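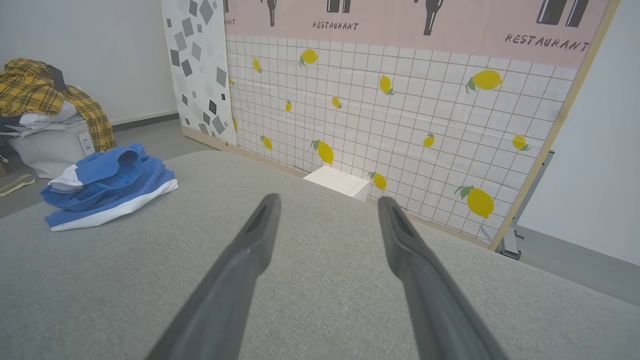
Getting kids' soccer jerseys clean without wrecking them

Serngate Neighbors Forum > House and Home > Laundry

doina_y
OK so my son joined the under-8s this fall and I have become a person who thinks about laundry on her lunch break. Blue and white shirt, two practices and a game every week, and the field behind the Merel Street school is basically a clay pit with goals on it. The blue comes out fine. The white goes a sort of tea color and stays there.

So far I've tried regular detergent on warm, dish soap on the worst spots, and one of those oxygen powders left on for an hour. The dish soap helped a little with grass. It did nothing at all for the clay. I'm scared to use bleach with the blue right next to it.

What do you all do? And do you wash after every practice or let it ride until the weekend? My mother-in-law thinks I'm washing the color right out of it.

gravelroad
Let the mud DRY first. I can't say this loudly enough. Everybody wants to run to the sink with it dripping and all you do is push the clay further in. Hang it on the fence overnight, beat it with a brush in the morning, then wash. Four kids, all of them played, two of them were goalies.

pinecone_annie
Agree on drying for mud, but grass is the opposite, grass you want to get after right away. I keep a little spray bottle with enzyme detergent and cold water in the car and hit the grass spots in the parking lot before we even drive home. Then the shirt goes in a mesh bag in the trunk so it isn't sitting in a ball in somebody's backpack until Thursday.

Also please don't put it in the dryer until you're sure the stain is gone! Ask me how many white socks I've baked permanently brown.

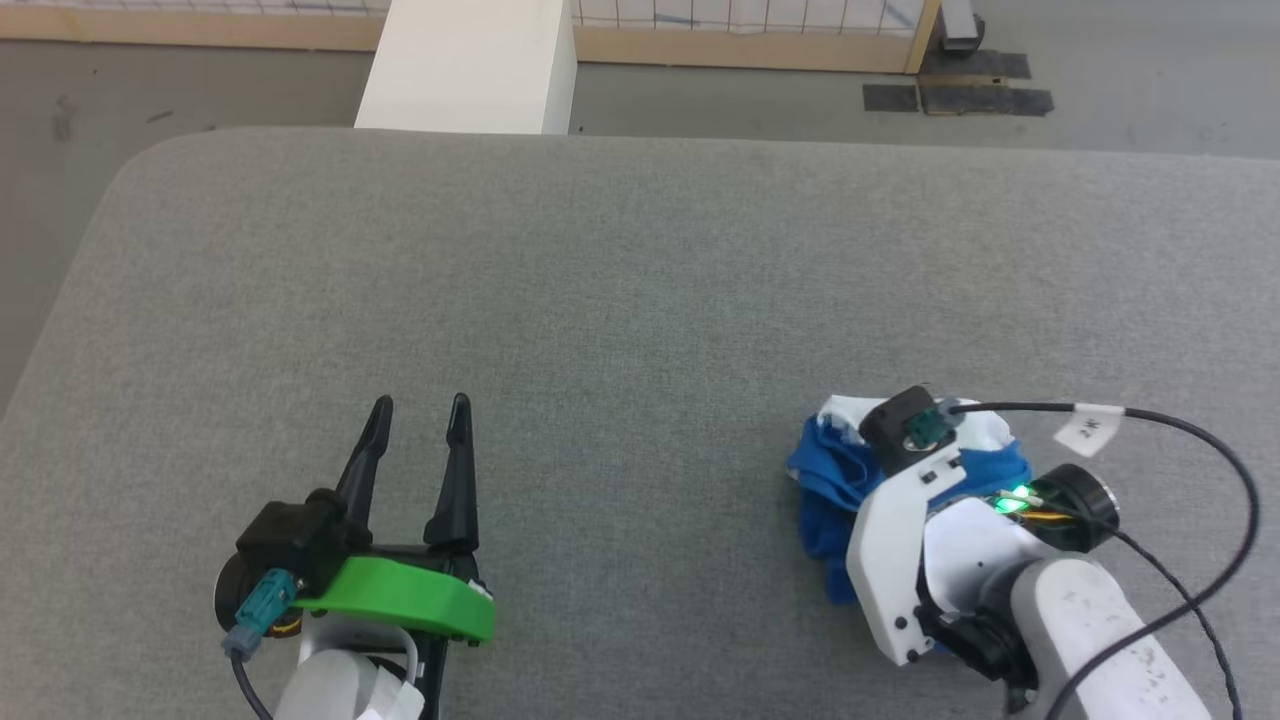 Posted by rinsecycle on October 6, 2021 in Laundry

I'm going to disagree with the fence method, sorry gravelroad. Drying is right for mud but overnight outside in our weather means it's damp again by morning, and then you're brushing paste. Over a chair in the laundry room works better. Shake it off outside.

What I do after that:

Turn it inside out and run cold water through the back of the stain so it pushes the dirt out the way it came in. Rub in liquid detergent with your fingers, none of the stiff brushes, they fuzz up polyester. Leave it for half an hour. Then a normal cold wash, no softener. Softener is the real villain with sports shirts, it coats the fabric and the smell gets locked in there. I quit using it years ago and the funky armpit smell went away in a couple of washes.

And no to bleach. Besides the blue running the risk of spotting, chlorine bleach can turn white polyester yellow, and then you've got a different problem from the one you started with.

doina_y
Oh no. I have been using softener. A LOT of softener. The lavender kind.

Is there a way to get it back out or did I ruin the shirt?

rinsecycle
You didn't ruin it! Soak it in a tub with a cup of white vinegar and cold water, rinse it really well, then wash as normal. Might take two rounds. Just don't ever mix the vinegar with anything that has bleach in it.

gravelroad
I have used softener on everything for 30 years and my kids smelled fine.

pinecone_annie
gravelroad your kids were goalies, they barely moved :)

gravelroad
They moved plenty. The defense on that team was terrible.

Florian_Bodin
I help wash the loaner shirts for the rec league so let me add a few things from that side. We have 108 shirts this season and they all come back in December, and I can tell you just from looking which families used hot water. The numbers on the back crack and peel. Heat is what does it, mostly the dryer but hot washes too. Inside out, cold, hang to dry. If you have to use the dryer because there's a game in two hours (we've all been there), use the no-heat setting and toss in a dry towel.

For the red clay on white, what worked for me was a rust remover made for laundry. The red in the clay is iron, so regular soap can only do so much. Read the label, wear gloves, try it on the inside of the hem first, and keep it off the numbers. It's the only thing I've found that gets that tea color out once it's been through the wash a few times.

On how often: every single time. Sorry to your mother-in-law. Sweat that sits in polyester all week is harder on the shirt than a cold wash is.

doina_y
Florian this is so helpful, thank you. I had no idea about the iron. I'm going to pick some up on Saturday and try the hem first like you said. Is it at the regular grocery store or do I need to go out to Rernadlow?

Florian_Bodin
The hardware store in Rernadlow has it for sure, on the shelf with the drain stuff and not with the detergents. I've seen it at the grocery now and then but I wouldn't count on it.

tomsdad77
Unpopular opinion: he's seven. It's a soccer shirt. Wash it warm with everything else and let it be brown. By spring he'll have outgrown it and you'll be buying the next size up.

pinecone_annie
Ha, my husband's exact position. He's also not the one who hears about it on picture day.

tomsdad77
Picture day was in August at our place. Shirts were still clean. I stand by it. 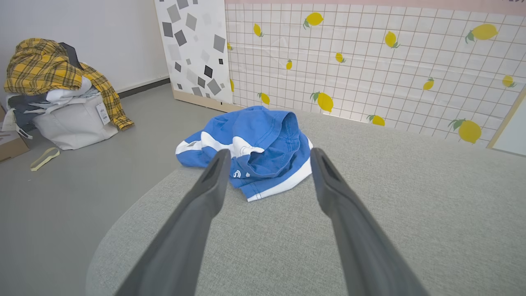 doina_y
I get it, and for practice I'd be fine with brown. But this one has to go back at the end of the season and the next kid wears it, so I'd feel bad handing over something that looks like a doormat. Mrs. Radonjić down the street had it before us (her grandson's name is still on the tag) and she got it to me spotless, so now there's a standard!

I did the vinegar soak last night, by the way. Two rounds like rinsecycle said. The lavender smell is nearly gone and the fabric feels lighter, kind of slippery again like when we got it. Still tea colored on the white but I haven't done the rust stuff yet.

rinsecycle
That slippery feel is how it should be. Good sign. Skip the softener on his shorts and socks too while you're at it.

gravelroad
Still say the fence.

pinecone_annie
Doina let us know how the hem test goes, I've got a pair of white baseball pants in the basement that I gave up on and I'd love to try it on those before I throw them out.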